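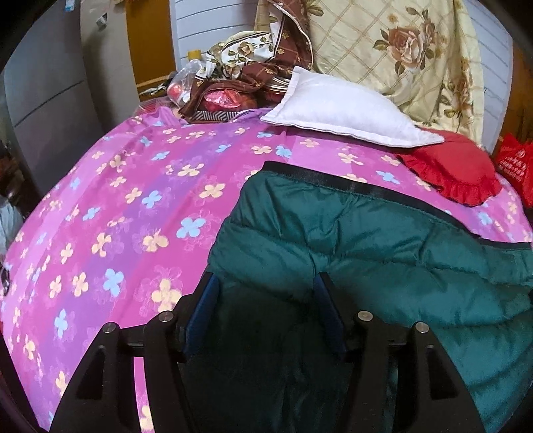 The teal puffer, flat out on the bed

Subject: Re: [trevevholm-transport] First week of the new tram line, anyone been on it yet?
Date: May 3, 2024

Hi all,

Just catching up on the list after a busy week. Replying to this bit from Monday's digest:

> Has anybody tried the new line out to Skjelbred since it opened?
> I keep reading that it's quicker than the bus but the timetable
> on the council site only shows the weekday service and I can't
> work out where you change for the hospital. Also is it true they
> are taking the 198 off completely? My mum relies on it and she
> isn't going to walk down that hill to a tram stop.

Yes, I've been on it twice now, once on opening day (packed, daft, great fun) and once on an ordinary morning with everybody looking at their phones, so I think I can give you a fair idea of both.

Opening day first. I got to Trevevholm Square well before the first public tram and the queue was already back past the bakery. There was a brass band, there were children in cardboard tram costumes, and there was a man selling badges out of a rucksack who I'm fairly sure had no permission to do so (I bought one, of course). We didn't get on the first tram, or the second, but the third had room to stand and off we went. People were waving from balconies all the way up to the ring road! I've lived here long enough to remember when this line was going to open "next year", several times over, so I don't mind admitting I got a bit soppy when we crossed the viaduct.

The ordinary morning was more useful. End to end it took me 20 minutes, which beats the bus by a good margin once the traffic builds up. The ride is smooth until the bend after Lamico Works, where it squeals horribly and everyone grabs for something. I hope they grease it or whatever you do to tram rails. Seats are firm. The heating was on full blast and I ended up with my coat over my arm, so dress for indoors if you're going the whole way. 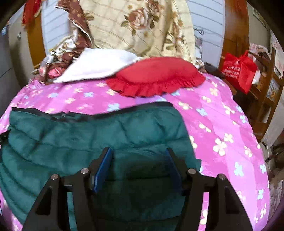 CHANGING FOR THE HOSPITAL

You want Clandosine Road. Don't go by the name and get off at Hospital Park, as I did, because Hospital Park is at the wrong end of the park and you then have a long trudge round the pond. At Clandosine Road you cross at the lights and the shuttle bus stops outside the library. It waits for the tram if the tram is only a little late, or it did for us. The signs for it are small and on the wrong side of the shelter – I've written to the council and had the automatic reply.

THE 198

No, it isn't going completely, but it is changing, and your mum will want to know how. The leaflet I picked up on the tram says the top half of the route stays, so the stops on the hill are all still there. What's going is the stretch along the main road, where the tram now runs. So she'd catch it from her usual stop and change at the Square for anything further out. The leaflet doesn't say a word about evenings or Sundays. I asked one of the staff in the orange tabards and he thought evenings were safe until the review in January, but he did say "thought", so please don't take that as gospel. If anyone on the list has the full timetable, could you post it?

TICKETS

Your old bus pass works, just tap it on the reader on the platform before you get on. The readers are on the platform ONLY. There's nothing to tap inside the tram, and I watched a poor woman go up and down the carriage hunting for one. Paper day tickets are still sold at the Square, from the kiosk with the green awning, but it shuts for lunch.

BIKES AND PUSHCHAIRS

Pushchairs are fine, there's a big space by the middle doors and the floor is level with the platform. Bikes I'm less clear on. The sticker on the door says two per tram outside the rush hour, while the leaflet says folding bikes only. I saw a full-sized one wheeled on at Lamico Works and no one batted an eyelid.

I'm planning to go out to Skjelbred again one Sunday to try the walk along the old quarry path, which starts right behind the last stop. Anyone who fancies it is very welcome. Bring boots, it was a bog when I had a look over the gate. And there's a café by the terminus, cash only, decent cheese scones.

I've kept a spare leaflet too, so if you'd like it for your mum send me your address off-list and I'll pop it in the post.

Cheers for now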